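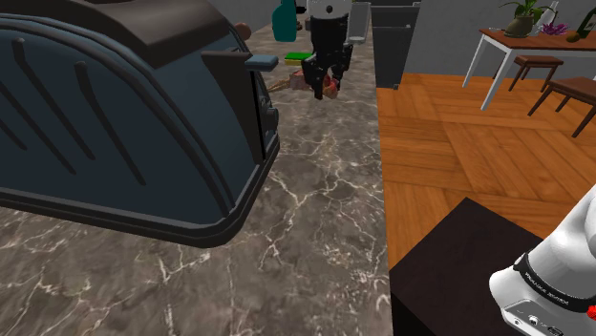

Does a tariff apply to an order I paid for before the tariff started?

Posted by lodville_mel, March 21, 2019

Hi all, hoping somebody here knows trade stuff better than I do. I run a tiny kitchen shop in Lodville (me, my sister and a part-timer) and last September I ordered 400 enamel pots from a supplier called Gunawan. I paid the whole thing up front because they gave me a discount for it. Then the new tariff list came out, the factory ran late, and the shipment only got to port this month. Now my freight company, Eneck, has sent me a bill with an extra 10 percent duty on it, and that comes to a little over 2,000 dollars I did not plan for!

My thinking was that the sale was done when I paid, so the old rate should count. The guy on the phone at Eneck just said "it's the government, ma'am" and that was that. My brother-in-law says there's a grace period for orders already placed and I should refuse to pay. Is he right? And if the two governments make a deal this summer like the news keeps saying, do I get my money back?

Intan Tarigan

I did import paperwork for a long time, so let me take a crack at it. Your payment date almost never matters. What usually counts is the day the goods are entered with customs, and that's on the entry summary — ask Eneck for a copy if you don't have it. Some tariff notices do carve out goods that were already on the water by a certain date, so your brother-in-law may have heard about one of those. You have to read the actual notice for your list, and then compare it with the loading date on your bill of lading. If the boat left after the cutoff, you're stuck with the new rate.

Please don't just refuse to pay. The importer of record owes the duty, and that's probably you, so check the form. Pay it, then argue. Also have them double check the tariff code. I've seen cookware put under the wrong line more times than I'd like to remember, and a corrected code can take you off the list completely. There are deadlines for a correction or a protest, and they depend on where your entry is in the process, so I'd call a customs broker this week.

As for a deal, I wouldn't count on a refund. A deal often only changes the rate from that day forward. Now and then they open an exclusion process for certain products and pay back importers who qualify, so keep every scrap of paper.

plikolberg_dan

Same thing happened to me with bike parts over in Plikolberg. I waited 90 days hoping the politicians would sort it out and all I got was storage fees. Pay it and raise your prices a little, everybody else is. And write your congressman! Mine sent back a form letter but at least I felt better.

lodville_mel

Thank you both!! Found the bill of lading and I'm calling Eneck back about the code tomorrow. Not telling my brother-in-law about the storage fees, he'd say they don't count either.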